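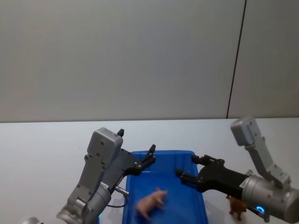 A blue tray on a clear white table, with the pink pig lying in it.

How to sort and store small toy animals

If your house is like ours, the toy animals have a way of migrating. We find them in the bath, in gumboots, down the side of the couch and, one memorable morning, in the sugar canister. After a good many years of stepping on hooves in the dark, I've settled on a way of putting them away that a small child can mostly manage alone, and I'm very happy to pass it along.

What you'll need

A shallow plastic tray or bin with a raised rim, in a colour that's easy to spot
A clear table
A bowl of warm water with a squirt of dish soap
An old toothbrush and a tea towel
A label, if you like labels (I do)

Step 1. Clear the table first

I know it's tempting to start scooping toys straight off the floor, but give yourself an empty surface. Our table is white, and even the littlest animals show up nicely on it. Bring everything over and stand it beside the tray.

Step 2. Wash what needs washing

Solid plastic figures can go in the soapy water for 3 minutes or so while you put the kettle on. Go over the ears, snouts and feet with the toothbrush, then lay them on the tea towel. Leave out anything with a squeaker or a battery, and wipe those with a damp cloth instead. I let mine dry overnight, as a damp pig at the bottom of a bin will make its neighbours smell before long.

Step 3. Choose your groups

Keep this simple! We tried farm, jungle, ocean and "other" when we lived in Trerkow, and the arguments about where the hippo belonged went on for weeks. Now it's one bin for farm animals and pets, and one for everything else. I'd stop at 50 animals in a bin, or up to 6 if your child is still at the tipping-out stage.

Step 4. Let the kids fill the tray

Put the tray in the middle, within easy reach, and let them place the animals one at a time. They don't have to stand up or face the same way – lying on their sides is perfectly fine, and so is lying on top of each other.

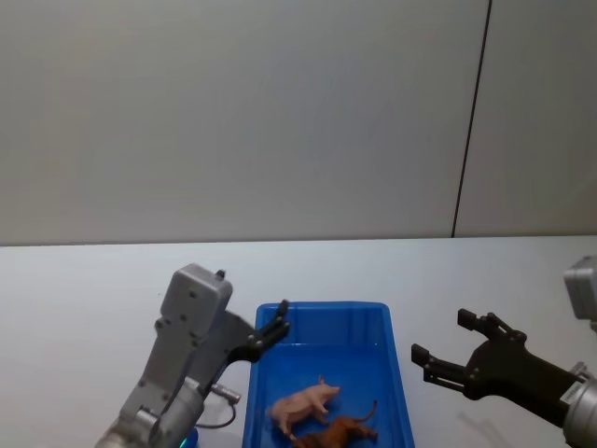 Do the animals need to be wrapped or separated inside the bin?
Plain hard plastic ones are fine touching each other. I only wrap painted keepsakes, in a bit of tissue.

Step 5. Give the bin a home

A low shelf is best, somewhere a child can reach without climbing. Ours sits beside the picture books, and the overflow bin goes up in the hall cupboard until the next rainy weekend, when we swap the two and everybody greets the old animals like long-lost cousins.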